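Mug storage on a two-tier wire rack, what goes where??

tinroof_88
ok so quick one before I run. trying to sort the drinkware shelf and we have one of those white wire racks, solid shelf on top, wires underneath. Question is do mugs go on the solid part and glasses below on the wires, or other way round. Been arguing about it at home all week. Rack takes up half the table so I would like to only do this once.

pepperjack
Glasses on top. Solid shelf = flat = they don't wobble. Done.

mossyoak
disagree. glasses below. If they're up top and somebody bumps the table they go straight off, no sides up there. Lower level has wire all round it.

pepperjack
who is bumping your table that much

mossyoak
kids. dog. me carrying laundry. take your pick

tinroof_88
the ones I'm worried about are the footed kind, narrow in the middle. Stand fine on a counter but on parallel wires I get a tilt if the base lands wrong. Mugs don't care.

quillandbean
Depends on the gap between wires. Ours is a Pinik, gaps are tight, a glass sits ok. My sister's old Lowther one has wide gaps and anything with a small foot just leans. Measure the foot against the gap before you decide anything. Two wires under it minimum, three is better.

mossyoak
^ this is the useful answer

harborlite
We went through all this at the club. Glass low, mug just in front of the rack.

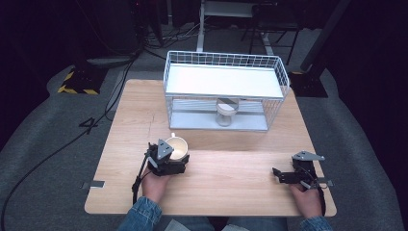 Pundell Housekeeping & Home Skills Club — Kitchen Storage Group

Cream mug, ceramic, little handle. Clear glass on the lower level, close to the center, the wires on all sides. We use the top for mugs, since it's solid and they're heavy enough to stay put. Bottom for glass. Leave a strip of bare table in front so you have somewhere to park things while you shuffle, everybody forgets that part and ends up holding a mug in each hand with no place to go.

pepperjack
ok but reaching into the lower level past the wires is annoying. You knock your knuckles. And the thing you use most should be the easiest to grab, thats just basic kitchen

harborlite
True if glasses are your daily thing. At my house its coffee, up to 8 mugs on a bad morning, so mugs get the easy spot.

pepperjack
8 mugs is a cry for help

harborlite
teenagers

tinroof_88
lol. we're mostly water people so now I'm back to not knowing

fennelseed
Do you store mugs rim up or rim down? Because that changes it. Rim down on a solid shelf they trap damp and get that stale smell. Rim down on wires they breathe. So mugs BELOW, rim down, glasses on top. I will die on this hill.

mossyoak
only if you put them away damp. dry them

fennelseed
nobody in this house dries anything

quillandbean
Halfway option, put a thin mat on the solid shelf, the ribbed kind. Air gets under the rims. Stusard sells them in a roll, cut with kitchen scissors. Also stops the clink which I didn't know I hated untill it was gone.

fennelseed
mat gets gross though. one more thing to wash

quillandbean
Mine goes in the top rack of the dishwasher every couple weeks. Not a big deal.

mossyoak
rim up for mugs here. Dust isn't a thing if you use them every day. If it sits long enough to get dusty you don't need that mug, give it away

harborlite
Rim up for us too at the club, easier to see which ones have a chip. Chips hide when they're upside down. Turn it to the light and check the rim before it goes in, takes a second.

tinroof_88
thats a good point, found a chip on my favorite one last month after I'd been drinking out of it for who knows how long

pepperjack
ok counterpoint to the whole thread. Why is it on a table. Put the rack in a cabinet, door shuts, no dog, no dust, no laundry basket

tinroof_88
no cabinet deep enough. Rental. The kitchen is basically a hallway with a sink, table is the only flat thing

pepperjack
fair, withdrawn

fennelseed
in a rental I'd push it all the way to the back of the table against the wall. And then tallest stuff at the back of the lower level. You'll want to check the height under the shelf first, some of these are shorter than they look, I bought 10 tall tumblers and not one of them fit

mossyoak
all 10?

fennelseed
all 10. they live in a box now

quillandbean
Handles — point them all the same way. Sounds fussy. But if they're every which way you lose a whole mug of space per row, and you catch one with your sleeve sooner or later. Right handed, point them right.

pepperjack
finally something we agree on

tinroof_88
ok did it, have to go in 5 so quick report. Glasses below, checked the foot against the wires like quillandbean said, they sit on three so no lean. Mugs on top rim up, handles right. Moved the rack to the back of the table. No mat yet, might get one if the clinking bugs me. One glass is a bit tight to get out from the middle, you have to kind of angle it

harborlite
put that one nearer the front, swap with a short one

tinroof_88
will try tonite. thx all

fennelseed
still say rim down

mossyoak
we know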